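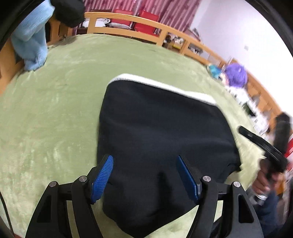
Blue pads open over black fabric with a white band, on a plush bedspread.

Wunerton G4 handheld gripper

We love this one for cloth! The G4 puts two linked fingers at the end of a grip you carry in your hand, and the blue pads swap out with a hex key (4 mm, in the box). We tried it against the older Flornbridge pair on thin knits, and the Wunerton picked up a single layer far more often – seams too, which surprised us.

Tapio Kiiskinen ran the bench test in June: 2631 closes on one set of pads, and they still had plenty of bite left.

Sold singly or as a left and right pair. Spare pads come in packs of five. Ships in 7 days.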